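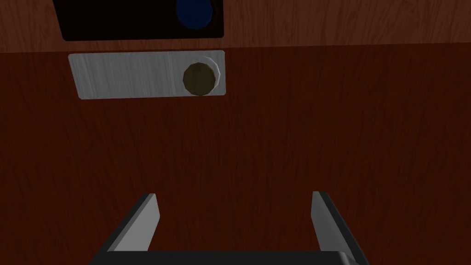

April 19, 2021

Open day at Gronard

Well, I finally went, after saying all winter that I would, and I'm so glad I did. It was 27 miles each way and the coffee in the lobby was terrible, but Angelica Tan met me at the door with a visitor badge and a hug, and after that I didn't mind a thing.

She took me straight to the simulation room, which I had pictured as something grand and is really two desks and a very warm computer. On the big screen was a reddish-brown wooden panel with a silvery plate on it and a round brown knob toward the right end of the plate, and the gripper coming up from below with its two fingers spread wide. All of it drawn by the computer, wood grain and all! I told her the knob looked a bit like a cut stone, with all those flat little sides, and she laughed and said they keep the shapes simple so the thing will run fast.

Ronaldo Umali gave the talk (he has a lovely slow way of explaining, I could have listened all afternoon). The program is called Vomidau, and he said they put it through 2000 practice tries at a knob before anyone lets it near a real one. I asked what happens in a bad try and he said mostly it grabs air. I felt a good deal better about my own mornings after hearing that.

I meant to see the Giveveck demonstration too, but the line went clear down the hall and my feet were done. Angelica says they'll hold another open day in December, and I've already put it on the kitchen calendar. Must remember to mail her the plum cake recipe, and to bring my own thermos next time.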